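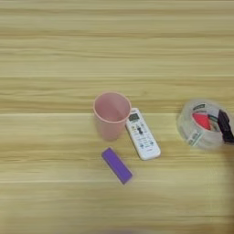 Timorley library drops late fees for good

Well, it's official, and I've been grinning since I heard. The Timorley library is done with late fees! Starting in February you can bring a book back two weeks late, or two months late, and the desk will just take it and say thanks. I went over to the town meeting to hear the vote for myself (hard chairs, bad coffee, very good turnout) and it passed without much of a fight.

Some background for anybody who doesn't follow this stuff as closely as I do. The library has charged 20 cents a day for as long as I've had a card, and I've had mine since second grade. It doesn't sound like much until you've got three kids with a stack of picture books apiece and a week of stomach flu in the house. Once your balance hit ten dollars your card got blocked, and that was where folks got stuck. According to the report handed out at the meeting, 430 cards are blocked right now, and a lot of those belong to kids under 12. In a town our size that's a whole lot of kids not taking books home.

All of those cards get switched back on in February. You don't have to call or fill anything out. If yours is one of them, just walk in and use it.

Now, before you get too excited and keep that cookbook forever, lost books still have to be paid for. If something is out six weeks past its due date the library will count it as lost and put the price of it on your account. Bring it back and the charge goes away. DVDs work the same way. The telescope and the sewing machines are on a separate sign-out sheet, and those do keep their late charge, which I think is fair. There's one telescope and the waiting list last summer was something awful.

The money side took up most of the evening. Late fees brought in a little over $1,000 last year, and the report says a good chunk of that got eaten up by mailing out the notices. One man behind me wanted to know what would make people bring anything back at all. I'll admit I wondered the same thing. The answer from the front table was that Tisier, the next town over, quit charging two years ago and their shelves are still full. People there still get a reminder by email, and now we will too — one a few days before the due date, one the day after, and then one a week until it comes home.

There was also a question about the Seok Street branch, which you might remember only opens in the afternoon these days. Same rules there. The book drop on Seok Street has been sticking since the first hard freeze, so give it a good shove or carry your books inside to the desk if it's open. A new one has been ordered and should be in by spring.

One more bit of news that kind of got lost at the end. The library is switching its catalog over to a new system called Zelel, and the website will be down overnight while they do it, from 9 p.m. until opening time the next morning. Your card number stays the same. Your saved lists might not make it across, so copy them down if you care about them. I have 100 titles on mine and I'm going to be up late with a pencil.

If you've got overdue books at home right now, you can hold them until February or return them today, and either way any old balance gets wiped. I found two under the back seat of my car this morning, one of them a guide to getting organized. They're going back this afternoon.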